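Orkinard: the arm takes the night orders
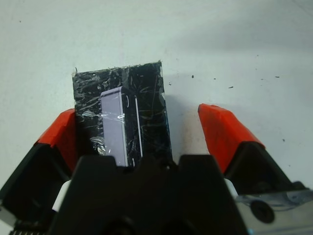 Taped block between the red-orange fingertips, right side still open.

Two years in at the Gevari packing room. 490 parcels a shift now, says the packer we spoke to. "My wrists quit hurting by November. I sleep." Less to like: the talk. "Used to be three of us on a bench. Now I watch teh gripper and clear jams." Pay? Same. Retraining was 27 hours, unpaid at first, "untill we complained."

Would she go back? "To the lifting, no. To the bench, maybe."

Contact Orkinard | © 2018 | Back to top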